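4.3 Réglage du poste assis-debout Domeo

Avant la première utilisation, le plateau doit être réglé à la morphologie de l'opérateur. Ce réglage est à reprendre à chaque changement d'utilisateur.

1. Dégager le plateau et vérifier que le frein des deux pieds est serré.
2. Appuyer sur la touche M jusqu'à l'affichage de la hauteur enregistrée.
3. Amener le plateau à hauteur de coude, bras relâchés. La course va de 71 cm au niveau maximal indiqué sur la plaque signalétique.
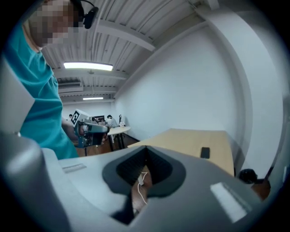

Fig. 7 – Opérateur équipé d'un micro-casque, bras tendu vers l'avant.

4. Contrôler que le buste reste droit lorsque les mains atteignent la zone de travail. Si l'opérateur doit se pencher, relever le plateau par paliers de 2 cm.
5. Enregistrer la position par un appui long sur la touche 1.

Remarque : le plateau supporte une charge répartie allant jusqu'à 40 kg, accessoires compris.

ATTENTION : ne pas actionner la commande lorsqu'une personne prend appui sur le plateau.

6. Travailler quelques minutes, puis corriger la hauteur si une tension apparaît dans la nuque ou les épaules.
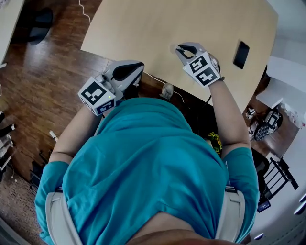 4.4 Verrouillage de la commande

1. Maintenir simultanément les touches 1 et M. Le symbole de verrouillage s'affiche.
2. Pour déverrouiller, répéter l'opération.

Si le code 237 apparaît, débrancher l'appareil et s'adresser au service technique Brotard.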